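직업과 자동화 3주차 강의 노트
작업장 자동화, 그리고 거기서 일하는 사람들

지난 시간에 Skoritz 물류창고 사례까지 봤죠. 오늘은 얘기를 좀 더 작게 가져가 볼게요. 문 여는 일입니다. 네, 문이요! 저는 이 주제를 제일 좋아해서 매년 조금씩 길어지는데, 올해는 참을게요.

1. 손으로 가르치는 일
예전엔 자동화라고 하면 엔지니어가 동작을 한 줄씩 코드로 짜는 걸 떠올렸어요. 요즘은 사람이 양손에 그리퍼를 쥐고 일을 직접 해 보이고, 그 움직임을 기록해서 학습에 쓰는 방식이 많이 늘었습니다. 그리퍼에 붙은 흑백 마커는 위치를 추적할 때 쓰는 거고요. 평소라면 생각도 안 하고 잡는 레버 손잡이인데, 그리퍼를 쥐고 다가가면 팔꿈치부터 손목까지 전부 신경이 쓰여요(저도 해 봤는데 어깨가 먼저 뻐근하더라고요). 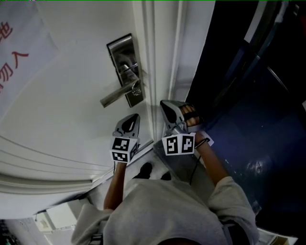
2. 직무 이름이 바뀐다
Braser 사례집 2장을 펴 주세요. 시설 관리 일을 하던 분들이 시연 작업을 맡게 된 과정이 나옵니다. 시연 2,406건을 모으는 동안 66건은 다시 찍었다고 해요. 여기서 같이 볼 건 건수보다 급여표예요. 하는 일은 달라졌는데 직급은 예전 그대로였거든요. 숙련은 누구 것인가, 기록된 동작에도 대가를 줘야 하나, 이 질문은 과제에 또 나오니까 꼭 메모해 두시고요.

3. 문은 다 다르다
손잡이 하나 익혔다고 끝나면 얼마나 좋을까요. 한 건물 안에도 레버를 내리는 문이 있고 긴 세로 봉이 달린 유리문이 있어요. 잡는 위치도 힘 주는 방향도 다르죠. 그래서 현장을 잘 아는 사람이 오래 필요합니다. 어느 문이 뻑뻑한지, 어느 문을 열어 두면 안 되는지는 도면에 안 나와 있으니까요. Hillside 보고서에서 제가 밑줄 친 데도 바로 그 대목이에요.

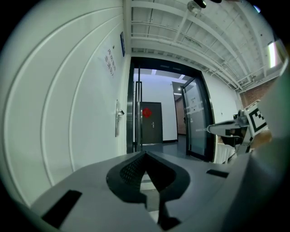 작년 수강생 한 분은 토론 시간에, 자기가 가르친 동작을 기계가 하게 되면 뿌듯할지 불안할지 정말 모르겠고 아마 둘 다일 것 같다고 했어요. 저는 그 말이 교재보다 낫다고 생각해서 해마다 꺼낼 작정입니다.

다음 시간까지
Kratochvíl 공장 자료의 교대 근무표를 읽고, 자동화 이후에 새로 생긴 일을 2가지 찾아 오세요. 없어진 일은 다음 시간에 같이 찾을 거예요. 분량은 한 쪽이면 충분합니다.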